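ok so I finally started on the hall closet Monday night. thread, because my sister asked for updates and I'm not typing this twice

1/ background: we've lived here since October and that closet has been the place where things go when I don't want to make a decision. coats, gift bags, the good umbrella, the bad umbrella, three kinds of tape. you open the door with your hip and close it with your shoulder

2/ rule one came from Rehema Simiyu, who helped me move in and has opinions: everything comes out before anything goes back. I used to do it one shelf at a time and all that did was move the mess down a shelf. so out it all came, whole living room floor, 60 minutes on a timer

3/ the timer went off and I was sitting on the rug reading old birthday cards. reset the timer

4/ I did coats first (big, easy, makes you feel like a champion!). kept the ones I wore last winter. the green one has a broken zipper and I've been "getting it fixed" for two years, so it's in the repair bag and the repair bag is by the front door where I'll trip on it
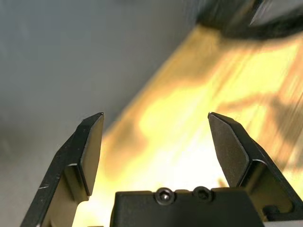
5/ then the small stuff, which took forever. batteries, keys to I don't know what, a whole sandwich bag of picture hooks. I put them in shoeboxes with a strip of masking tape on the front and wrote what's inside. not pretty but I can read it from the hallway

6/ someone is going to ask about the hooks on the door so: they're from Zorier, the over-the-door kind, no drilling. they rattle a little when you shut it. I stuck a felt pad behind each end and it's much better

7/ scarves are still a problem. Josiane Collet says roll them, I say they unroll the second you look away. currently in a basket, unrolled, we're all being adults about it

8/ donation pile is two bags and a lamp. I do like the lamp. the lamp is going anyway

9/ top shelf is suitcases only now, small one inside the big one. vacuum stands on the left with the cord wrapped the right way for once

10/ what's left: the shoe situation, and one box marked MISC that I taped shut and pushed to the back. I know. I'll open it this weekend

11/ if you've got a scarf system that survives a person in a hurry, please reply, I'm listening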